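Home Forum Robots & Automation Ask Search Log in

Left gripper keeps nudging small objects before it closes
Posted 2019-10-09 by Tuhiwai

Hello all! We've got a two-armed Zerkavance cell on a cloth-covered table and I'm having a lovely time with it, apart from one thing. The right hand is happy with nearly everything I give it (brushes, pens, you name it). The left one goes for a small foam cube and the lower finger touches first, so the cube gets pushed along before the grip shuts. I did 20 tries this morning and it shoved the cube in 134 mm of travel all told. New orange finger pads went on both sides in June. 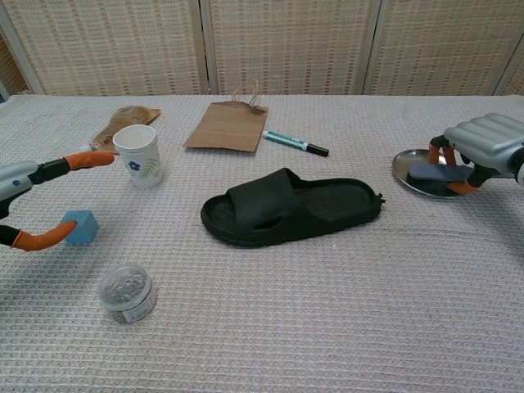
I've redone the zero position on the left wrist twice and it made no difference. The fingers open as wide as they should. Should I be looking at the pads, or is it further up the arm?

Romo
Had the same on ours. Check the pads are pushed right home! If one sits proud, that finger arrives early. Take both off, wipe the metal, refit, then test with something soft like your foam cube. Brilliant little machines once they're set.

Anahera Kerslake
Great problem, I love these! Romo's right to start with the pads, but do look at the cloth as well. A woven cover has some give in it, and if the table height was taught on the bare top the hand comes in too low and drags. Pull the cloth flat, tape it underneath, and teach the height again at the corners and the middle. Then run the arm up and down a few times with both hands clear of everything and watch the cables at the left wrist. A tight cable can pull the hand round by a degree or so, and at the fingertip you'd really notice it.

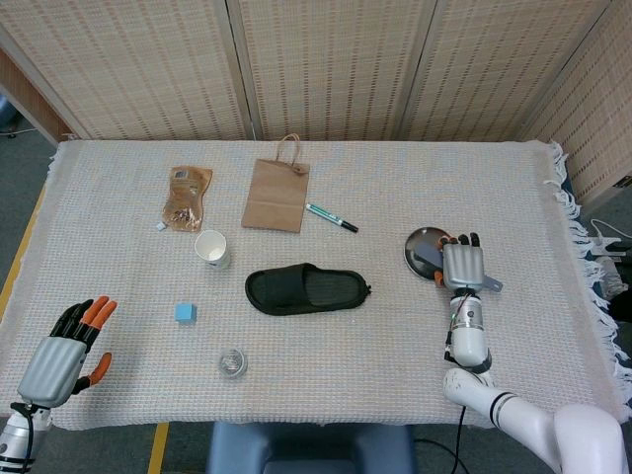 How often should the table height be taught again?
Each time the cloth is changed or washed, and after any work on the wrist.

I write the new height on a card by the controller, with the old one next to it. Do tell us how you get on!

Contact us | © Temutgate Help | Back to top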